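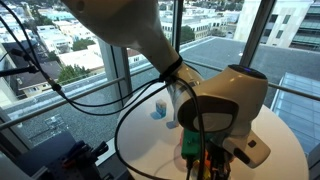
GARNWOOD STUDENTS TAKE ON THE SALCEDO CHALLENGE WITH A ROBOT THAT HANDLES GROCERIES

Hi everybody, Telmo Bravo here, faculty advisor to the Garnwood Robotics Club. I usually leave announcements to the school office, but I asked if I could write this one myself because I'm too excited to hand it over. Our club has been accepted into the Salcedo Challenge, the student robotics competition coming up in December, and we're going in the household tasks division!

If you haven't followed the Challenge before, every team gets the same kind of job: a shopping bag on a table, some everyday items, and a robot arm that has to deal with them. Teams score points for picking things up cleanly and setting them down where they belong. It sounds like something a toddler could do (a toddler would beat us right now, for the record), but thin plastic bags are awful for robots. They crumple, they slide, and they never look the same way twice.

Our entry is called Drosora. The students picked the name, and I was outvoted on the spelling. The club works with a full-size arm over a round white table by the windows, and most afternoons you'll find the whole group crowded around it arguing about grip angles.

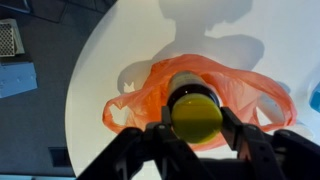

Bottles have been the big topic this fall. Club captain Ramiro Gallardo wanted the team to start with boxes and work up to glass, and half the club wanted to do it the other way around. They settled it by trying both for a week and comparing notes.

"I like the bottles because you can't fake it," says Ramiro. "If the fingers come in a little crooked, you know right away. Boxes let you get away with stuff. The bag is its own problem and I've had dreams about the bag."

The students log every attempt, good or bad, and as of this week the log stands at 3,951 entries. A lot of those are misses! I've asked them to keep the misses in, and they've gotten pretty good at writing down what they think went wrong. I read the log with my coffee in the morning. Some of the comments are very funny and a few of them I can't print. 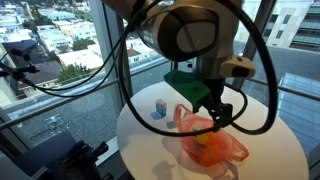

The Drosora arm reaching into the shopping bag, with a small carton standing next to it on the table.

We also have a sponsor to thank. Ledico has given the club $1,000 toward parts and travel, and that covers our entry fee with about $500 left for spare cables and replacement gripper parts. Thank you, Ledico! The kids made you a card and it is on its way.

Before the competition, we're holding an open practice at the school in December, starting at 4 p.m. Families, neighbors and younger students are all welcome, and Ramiro's crew will take questions while they work. There's room for 50 people, so please call the Garnwood school office to save a spot. Reporters who'd like to talk with the team can reach me through the same office, and I'm happy to set up a visit during any club afternoon.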